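Cell 2 Setup and Care: Frequently Asked Questions
Grimgate Workshop / Help pages / Two-arm cells

New to the cell, or back after a while away? Welcome! Most of what people ask at the bench is answered on this page. If yours isn't, write it on the clipboard by the door and it will end up here sooner or later.

What do I do before I switch anything on?

Walk up to it and look. Check that both arms can move without catching a cable, and that whatever was left on the work surface is something you want there. Then run your fingers along the front rail and try each mounting plate by hand. If a plate shifts even slightly, stop and get a hex key. A tiny bit of play at the base turns into a big miss at the gripper.

Which arm do I power up first?

Left, then right. The startup script (we call it Arroyo, after the folder it used to live in) looks for the left controller first and sulks for a full minute if it can't find it. Wait for the left arm to finish its joint check before you touch the right switch.

What is the screwdriver routine for?

It's our favorite test! After any work on a joint, a gripper or a mount, we run both arms through the sorting job with a yellow tray and a mixed handful of screwdrivers. Long thin shafts are great at showing up small errors. A gripper that's a hair too high will close on air, and one that's a hair too low will push on the table and trip the force limit.

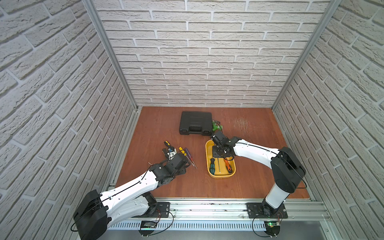

Yasmine Chraibi, cell technician

The right arm's gripper is down over the tray there, with the left one working near the drivers on the open table. I like a mix of handles for this, fat ones and skinny ones, and I always include a bare shaft if there's one in the drawer. If the arms can deal with a bare shaft, they can deal with pretty much anything we give them.

How often do the arms need calibrating?

Every 2000 cycles, or any time a base has been unbolted. The counter is on the Festano screen, second tab. Right now the left arm is at 1115 since its last calibration, so it has plenty to go. Please don't reset the counter to make the reminder go away. Reiko Matsuda keeps her own log and she will come and find you.

The calibration failed with a "home mismatch." Is the arm broken?

Almost never. Move the arm by hand (power off!) to its parked pose, line up the marks on the shoulder, and start over. If it fails again, look at the connector where the cable leaves the shoulder. We had one last January that looked perfectly seated and was sitting one notch out. Took an entire afternoon to find, and then two seconds to fix.

One of the mount boards has no light. Should I worry?

Check what the cell is doing first. With the arm powered and ready, its board should show steady green. Blinking green means it's waiting for the script. No light on an arm that should be live means power off at the wall, reseat the black plug, and try again. Still nothing, swap in a spare from the Koterton box and tag the old one.

Can I clean the work surface?

Yes, please do! A soft cloth and a little plain water, wrung out well. The top is glossy, and glare can throw off the vision, so skip polish of any kind. Light scratches are fine to leave alone. Keep water away from the slotted channel at the front.

Do the brick panels come off?

They do, though you'll rarely need to. If you take one down, put it back the same way around. The vision model has seen over 2709 runs against that background and gets twitchy when the pattern changes.

Can I add my own tools to the test set?

We'd love that. Put a strip of tape with your initials on anything you want back, and leave out knives and anything magnetic. The grippers will pick up a magnetic tip just fine, but letting go of the screw that came with it is another story.

Who do I ask when I'm stuck?

Yasmine for anything mechanical, Reiko for scripts and logs. Mornings before ten are best for both.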